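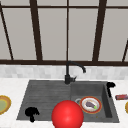
Budgeting for a kitchen robot before you own one

I went to see Bezawit Beyene in June with one question: what does it really cost to get a dish-handling robot into a small test kitchen? She plans equipment for Gashaw, a catering outfit in Dralumville, and she laughed before I'd even sat down.

"Everybody asks me about the arm," she said. "The arm is one line on the sheet!"

Her sheet has 154 lines. She scrolled through it for me over coffee, and a lot of it was stuff I'd never have thought of – spare fingertips, floor anchors, a second water shutoff, insurance riders, training hours for the evening crew.

The part I liked best was that she spends on simulation first. Her team works in a rendered kitchen with a dark sink, a black gooseneck faucet and a plate in the basin with an eggplant on it. "You want the awkward stuff in there," she told me. "Something shiny, something round, a plate down in the sink instead of up on the counter. If a vendor's software can't cope with that on a screen, I'm not paying freight on the hardware."

She gave the software stage 8 weeks and put 20 percent of the whole budget into it. I said that sounded like a lot. "My boss said the same thing," she said, "and then he saw the quote for moving the plumbing."

Two suppliers are still on her list, Plornard and Provis. She wouldn't tell me who's ahead (I tried twice). Plornard wants a service contract signed up front, Provis bills by the visit, and she's been going back and forth on it for weeks. "By the visit looks cheap until you picture a bad month," she said.

So what would she tell a smaller kitchen? "Lease. Please lease. And ask what the gripper pads cost and how often you'll be buying them, because they'll never bring it up."

She's hoping to get the purchase order out before the holiday bookings start. The floor anchors are already in a box under her desk.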